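Practical Suturing, Session 4: Interrupted Stitches, Thread Handling and Tails
Instructor: Enda Mac Giolla
Room 315, Carroll Building
Handout revised Wednesday, August 4, 2021

Before you start

Read Session 3 again if you skipped it, and last week's pads suggest that a good part of the group did. We are staying with the simple interrupted stitch. It is the plainest stitch in the course and the one you will be asked to do most often, usually while someone senior watches over your shoulder and breathes.

Collect a fresh pad and thread from the Otater cabinet. Put your name on the pad before you open anything. I have 41 unnamed pads from the spring group in a box and can tell you nothing about their authors except that several of them were in a hurry.

1. Where the stitches go

Look at the whole cut first. Decide where the first stitch goes and where the last one goes, then fill in between. People who begin at one end and trust to luck arrive at the other end with either a gap or a crowd.

Keep the entry point and the exit point the same distance from the edge. If one side takes a deep bite and the other a shallow one, the edges sit at different heights and the line looks like a badly hung drawer. You can pull as hard as you like on the knot and it will stay that way.

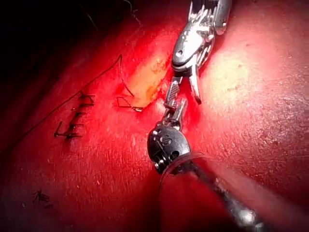
Spacing is judged by eye in this session. The Girard sheet in your folder gives measured intervals and we will use it in Session 5. For now I want each stitch to look as if it knows its neighbor. If one is clearly in the wrong place, cut it out and do it again. Adding an extra stitch beside a bad one gives you two stitches to explain.

2. Passing the needle

Enter at a right angle to the surface. Follow the curve of the needle with a turn of the wrist and let it come out where the curve wants it to. Pushing straight forward bends the needle and enlarges the hole.

Grip the needle away from the very tip and away from the swaged end. Both are weak, and the tip is blunt after the first time you clamp it, although it will go on looking perfectly sharp.

3. Drawing the thread through

Pull slowly. Pull in the direction the thread is already going. Stop when you have a short tail left on the far side, and look at it – most of the lost tails in this course were lost by people looking at the other end.

Hold the thread with the jaws only where you are going to cut it off or where it doesn't matter. A serrated jaw closed hard on fine thread frays it, and a frayed thread behaves well until the last throw of the last knot. If you have to steady the thread near the puncture, close gently and keep the jaws low so that you aren't lifting the edge of the hole.
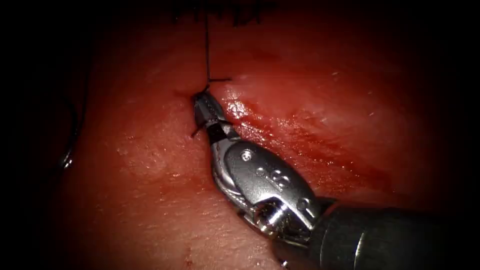
Slack is the other trouble. A loop left lying across the work will find its way under the next stitch, and you will then tie it in with great care. Clear it to one side before each pass.

4. The knot

First throw: lay it flat and bring the edges together until they touch. Touching is enough. Edges that are squeezed pucker, and in real tissue squeezed edges do poorly.

Second throw: opposite direction. If your knot slides, you made both throws the same way, and you have tied a granny knot along with every beginner before you.

Third throw: opposite again, snug, then leave it alone.

Set all the knots to the same side of the line. Sitting right on top of the cut they are in the way, and scattered left and right they make the marker (me) irritable.

5. Tails

Cut them short and cut them alike. Too short and the knot can work loose; too long and they tangle with the next stitch. Have both tails in view before you close the scissors. The third strand you didn't see is generally the one you needed.
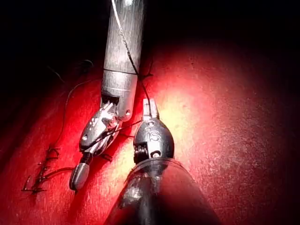
Fig. 3. Red practice pad with dark suture thread and a short row of completed stitches.

6. Practice for this week

a) One row of interrupted stitches on a straight cut. Take your time.
b) A second row on a new cut, same pad, with the spacing of the first.
c) Remove one stitch from the middle of row (a) and replace it so that I can't tell which it was. I usually can.

Allow 40 minutes for (a) and (b) together. Don't time (c).

Marking

Upload your result to Resport under your own login and bring the pad to the next session. Spacing and bite carry the most weight, then knots, then tails. The highest mark so far is 97, and the missing points went on a tail.

Sharps go in the yellow bin by the door. The pads do not.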